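3.2 Materials and surface layout

All trials used one table with a light beige top. The top was left without a cloth or mat so that the outline of each item stood out against a single plain color. Earlier work on desk clutter (Safavi and Enache) used a patterned surface, and raters in that study disagreed often about where one item ended and the next began. We did not repeat that choice.

Items were drawn from the Panden household list, which sorts everyday tabletop goods into reading matter, supports, drink containers and small loose goods. The list gives no fixed positions. We therefore wrote 14 layouts by hand, each built on the same rule: reading matter toward the left and middle of the table, drink containers near the back edge, and a strip of bare surface kept free for placing. Layouts differed in the angle of the book, the spacing of the bottles and the amount of loose paper. Figure 3 shows one of them.

The book was the main target item in every layout. A hardcover was preferred to a paperback for two reasons. Its boards keep their shape when the book lies flat, and its edges give raters a straight line against which to judge the angle. In the layout shown, the book was set diagonally, a position that Bahrami raters scored as "untidy" more often than any other single feature during the July pretest.

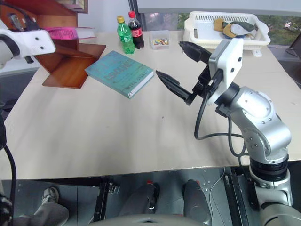 Figure 3. One table layout, with a teal hardcover set at an angle, a reddish-brown wooden stand with paper items, and two bottles near the back edge.

Paper items were treated separately from the book. A pamphlet and a loose sheet differ from a bound volume in that they have almost no height, and a rater looking across the table may read two overlapping pieces as one. In the layout of Figure 3, the pink pamphlet and the white sheet lie next to each other by the stand. They were scored as two items under the Mullari rules, which count any separable piece of paper as its own unit. Under the older Prumeck rules the pair would have been scored as one group together with the stand. We report the Mullari scores in the main text and give the Prumeck scores in the appendix.

The wooden stand has a flat base and an angled upright panel. Its role in the scoring was ambiguous at first. Some raters took it as part of the furniture, like the shelf unit of similar finish at the back left of the table, while others took it as an item to be put in order. After the pretest we fixed the rule that anything that can be lifted with one hand is an item - the stand was included and the shelf unit was not.

Bottles were chosen to differ in color. The green bottle with the yellow cap and the cola bottle with the red cap can be told apart from any seat at the table, so no labels or markers were added. The small clear container presented a harder case. Its multicolored contents are visible through the plastic, and three raters in the pretest tried to score them piece by piece. For the main study, a container and its contents were scored as one item.

Each layout was rated for order on a scale of one to 5, once before and once after tidying, with about 60 seconds allowed per rating. Raters worked alone and did not see earlier scores. Where two scores for the same layout differed by more than one point, a third rater was asked to score it, and the median of the three was kept.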